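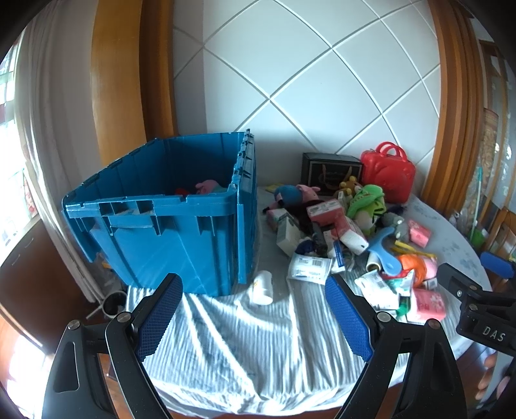

Hand-held gripper at the sorting table, with the storage crate and a selection of household items

The Pendside Open Day is a public demonstration of robotic handling held at Pendside, a former school building on the edge of Cumness. It is organized by the Dmytriv Workshop, a small research group concerned with the handling of household goods by machines. The event is best known for its sorting table, at which visitors use a hand-held gripper to move everyday items between a tabletop and a storage crate. Recordings of this work are used in the development of Sovo, the workshop's control software for robot arms.

Background

The Dmytriv Workshop moved to Pendside after outgrowing its first rooms in the center of Cumness. Its early work dealt with the packing of boxes of equal size, a task for which suction tools were used. Interest later turned to the home, where objects differ in shape, weight and softness and are seldom laid out in order. The workshop found that a person holding a gripper could show a machine how to deal with such objects more quickly than an engineer could write the instructions by hand.

The first visits to the building were arranged for local schools and were limited to a talk and a short film. Pupils were not permitted to handle equipment. Following requests from teachers, a practical session was added in December of the second year, and the visits were opened to the general public soon afterward. The open day of 16 March 2019 was the first to be held under the present name and the first at which the sorting table was the main attraction.

The sorting table

The sorting table is set up in a domestic room and not in a laboratory. The room has a tiled wall, wooden frames and a curtained window, and its ordinary furniture is left in place. The table is covered with a striped cloth. Daylight is allowed to fall across it, as the workshop considers changes in light to be part of the task.

A large blue plastic crate with a folding split lid serves as the container. The goods are placed in a mixed pile beside it. They include plush toys, among them a pig, a giraffe and a frog, together with product boxes, a medicine package, a toy comb, an orange ball, a roll of tape and a small white bottle. The selection brings soft and rigid objects together. A plush toy can be gripped almost anywhere, while a small carton must be approached squarely if it is not to turn between the jaws. Round objects are generally regarded as the most difficult for beginners.

The pile is rearranged before each turn. Visitors are asked to move one item at a time, to keep the free hand away from the table and to release each object inside the crate without dropping it from a height. No order is prescribed, and the choice of the first item is left to the person holding the tool. A turn lasts 2 minutes. Turns may be repeated if the line is short.

Equipment

The gripper used at the table is a black tool with two jaws. Each jaw carries a blue textured pad on its inner face, which improves the hold on smooth packaging. A camera mounted on the tool records the movement of the jaws and the objects between them. Because the view moves with the hand, the recording shows each item much as it would appear to a camera fitted near the end of a robot arm.

Worn pads are replaced between sessions. The workshop reports that the pads suffer more from cardboard edges than from hard plastic, and a spare set is kept at the table during public events.

Program

The open day of 2019 began with an introduction in the main hall, followed by group visits to the sorting table. Each group was limited to 18 persons. Attendance over the day was given by the workshop as about 700, a figure that included school parties and those who came only for the hall displays. A total of 100 recorded turns was set aside for later use with Sovo. The remainder were deleted at the close of the event, in accordance with the terms explained to visitors on arrival.

In a neighboring room, a robot arm running Sovo was shown carrying out a simpler form of the same task with soft toys only. The arm worked behind a clear screen at reduced speed. Staff answered questions between runs and explained how a recorded hand movement is converted into a path that the arm is able to follow. Children under school age were admitted to this room with an adult but did not take part at the sorting table.

Use of the recordings

Recordings are reviewed before they enter the Sovo collection. Those in which an object is dropped are kept - the workshop holds that a failed grasp followed by a second attempt is of value - but those in which the free hand assists are removed. Visitors' names are not stored with the material.

Reception

Accounts of the open day in the local press were favorable, although it was noted that the line for the sorting table was long by midday and that the hall displays relied heavily on printed text. Several schools in the Cumness area have since included the visit in their science programs. The workshop later issued a short guide for teachers, containing a classroom version of the task that uses kitchen tongs and a cardboard box.

See also

Dmytriv Workshop
Sovo (software)
Cumness
Robot gripper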